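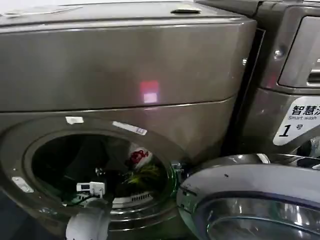
We use cookies to remember your settings and count visits. By continuing to browse you accept this. Accept | Settings

I went to the Nelness workshop in Cukmont in July, on one of the afternoons when they let outside people in. The visit started at 2 and lasted 70 minutes. Most of that time went to one laundry cell, and most of these notes are on how they keep it running.

Abílio Mendes met us at the door and took us straight through. He looks after the cell day to day. Bernardo Loureiro writes the motion programs and joined us later, when the questions got to the software.

The job looks simple on paper. An arm has to work inside the drum of a front-loading machine, with soft items that never lie the same way. Mendes said the lifting was the easy part when they set it up. Getting the arm in and out of the round opening without touching the rim took much longer. They keep the position of the opening as its own reference in the program, and every other position is measured from it. If somebody leans on a machine or moves it to sweep behind it, only that one reference has to be taught again.

They teach it slowly, with the door fully open. Mendes brings the fingers up to the front of the opening, stops short of the metal and jogs sideways until the gap looks even on both sides. Then he saves the point and runs the path at low speed with the drum empty. After that comes a run with test items. He does the low-speed run even if the reference only changed by a hair.

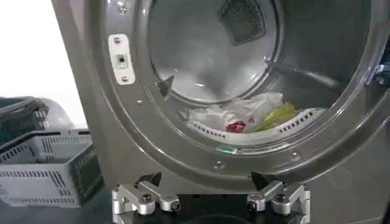
Photo: Nelness

The door needs its own check. It has to be swung well back and stay there, and a door that drifts in by a small amount is the most common cause of a stopped run. At the start of each shift someone opens it, lets go and watches whether it moves. Mendes also wipes the rim, as lint builds up there and he wants to be able to see any new scratch.

The gripper gets more attention than anything else in the cell. It has two fingers on metal linkages, with black pads at the tips. The pads are the wear part. They are changed after 65 hours of running, whether they look worn or not. Before that rule they used to wait until cloth began slipping, and then lost half a day working out if the pad or the program was to blame. Both pads are always changed together.

Mendes talked through the change while we stood there. The arm goes to its service position, power to the gripper is switched off, and the old pads come off. He cleans the seats with a dry cloth before the new ones go on. The fingers are then closed by hand to see that the tips meet square. If they don't, he loosens them and starts over. The linkage screws are checked at the same time – he puts a paint mark across new ones on the spare gripper so a turned screw shows up.

Loureiro's part was mostly about shiny metal. The drum wall throws back a lot of light, and a bright streak near the bottom can be taken for the edge of something white. His first fix was a stronger lamp, which made it worse. They now keep the room lights steady and take a fresh set of reference pictures of the empty drum whenever a lamp is replaced.

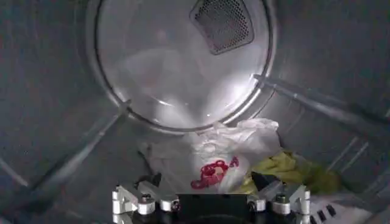 Fingers open at a white plastic bag, with the yellow-green cloth to the right.

Plastic bags get their own test, called Calado after the street where the first workshop was. A bag folds flat under the fingertips where cloth would bunch up, so the approach has to be lower and the closing slower. Loureiro has two sets of values for this and would like to get down to one.

I asked what breaks. Cables, mostly. The wrist cable had rubbed through once, and since then they have rerouted it with more slack and look it over at every pad change. The supplier, Zumolum, sends replacements within a few days, but Mendes keeps a spare on the shelf. He also keeps a paper log by the controller. Each line has the hour count, what was changed and his initials.

We ran out of time before the restart procedure. Loureiro said it is printed on a card inside the cabinet door and he would show it to the next group. Visitors need closed shoes, and parking is on the street side only.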